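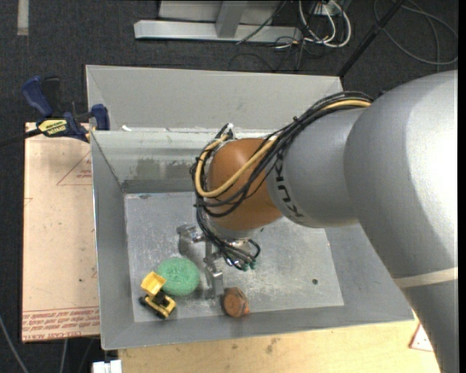
Open Day at the Dimitriou Legal Aid Office

The Dimitriou office in Astureck opened its doors on a Sunday in April, from 10 in the morning until early afternoon. I went because my lease is up soon and I had questions about the deposit.

Visitors signed in at the front desk and got a number. Mine was 13. Each person had 20 minutes with an attorney, free of charge. I sat down with Bienvenido Mercado, who handles landlord and tenant matters. He read my lease, marked two clauses and told me to send my notice by certified mail.

Tihomir Kelmendi gave a talk on small claims in the back room. There were chairs for 50 people, and latecomers stood. He covered filing fees, what to bring to a hearing and how to serve papers on someone who has moved.

Parking is on the Flastalberg Street side. The next open day is in the fall.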